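The Parlour Forum > Period Drama > Rewatches and recaps

Thread: Hultenano rewatch, episode four (the one with the regatta)

fiachra_c
Wednesday, July 27, 2022

Right, episode four. For anyone joining us: it is 1886, everyone in Lirnham is in debt to the Breathnach family, and our heroine has just inherited a glassworks she can't find. Count Baviletti is still pretending to be Italian.

Things that happen in this episode, as far as I could follow them. Agnes Breathnach faints on the quay, is carried indoors, faints again on hearing who carried her. The Count loses the glassworks at cards, wins it back, then loses a boat. Somebody's uncle returns from sea with the same beard glued on slightly lower than last time. There is a regatta, consisting of two boats and the same shot of a flag.

I gave it 24 faints for the series at the outset and we've had eleven. On course.

lirnham_lass
You've missed the best bit, when the vicar reads the will out upside down. He turns the page over halfway through and the seal is at the top. I've rewound it more times than I've watched some entire films.

Cormac Moynihan
I'm going to be the misery again. I don't think the regatta is bad. The director had no money and a wet week in February and he got a decent quarrel out of it. The scene on the steps between Agnes and her sister is properly good and you all talked over it last time as well.

fiachra_c
Cormac, she is wearing a hat with a whole bird on it. I can't hear a quarrel through a bird.

Sabina C
The bird is in the book! Page two or three of the regatta chapter, "a small brown bird of the kind that looks surprised". I did my duty and read all of Hultenano last winter, which is more than the scriptwriter managed. In the book the Count doesn't play cards at all, he's a bore about drainage.

By the way, what are people doing for the watchalong this weekend? I've got the living room and a very patient husband.
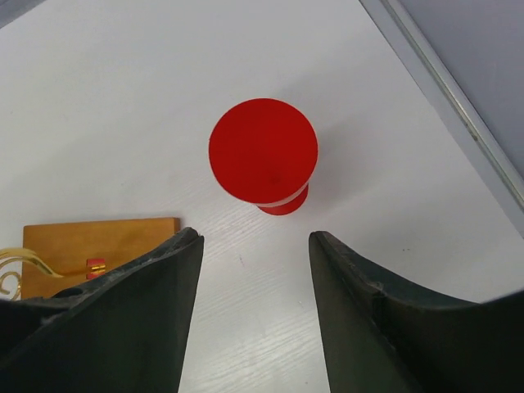

Something red for the Count.

Róisín M
Drainage would have improved him.

I'm with Cormac on the steps scene, a bit. It's the only time in the series two women talk for longer than it takes to put gloves on. But then Agnes says "I shall go to Hultenano, and I shall go alone," and takes a maid, a cousin and about nine trunks, and I'm gone again.

lirnham_lass
The maid has more lines than the cousin. The cousin is in every episode and I think has said "Indeed" twice.

Cormac Moynihan
Once. The other one was the uncle.

fiachra_c
I've gone back and checked and I regret to say Cormac is right. It's the uncle, facing away, possibly because of the beard.

Sabina C
Can we settle the Baviletti question before episode five? I say he knows about the secret marriage from the start. Look at his face when the ring falls in the soup.

Róisín M
That's just his face. He looks like that at the horse.

horgan_r
Different Róisín here, long time reader, first time cross enough to post. He can't know from the start. In episode two he asks old Breathnach straight out whether the girl is free to marry, and there's nobody else in the room to put on a show for. If he knows, that scene makes no sense.

Sabina C
Welcome! But half the scenes make no sense. If we throw out theories on those grounds we'll be left with the flag.

horgan_r
Fair, but this one is plot. The dowry is 3000 pounds and he goes pale at the figure. A man with a secret up his sleeve would be doing sums. 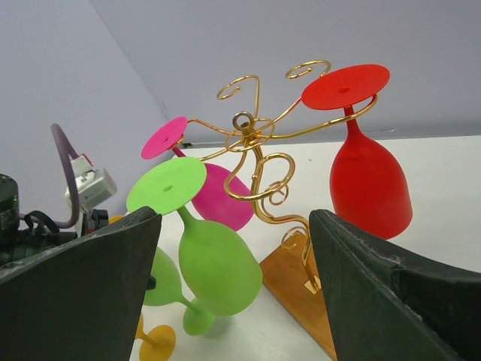
And while I'm here, the dowry is 3000 in episode two and 2332 by the regatta. I'd love to know what they spent it on. My money's on trunks.

Cormac Moynihan
It's the lawyer's fee. He mentions it at breakfast in episode three, under the noise of the toast.

fiachra_c
Cormac, are you in this programme?

Cormac Moynihan
I just watch it with the sound up.

lirnham_lass
Going back to Sabina's husband, is he still backing the lawyer for the murder? Mine had the vicar, then went off him after the will.

Sabina C
He's moved to the horse. I've stopped arguing.

Róisín M
No spoilers for the murder please, some of us only know it's coming because the title sequence has a dagger in it.

fiachra_c
And a swan. I've seen the lot twice and I still couldn't tell you about the swan.

Episode five thread goes up on Saturday afternoon. It's the fire at the glassworks, so we do at least find out where it is.

horgan_r
Will be there, with quotations on the Count.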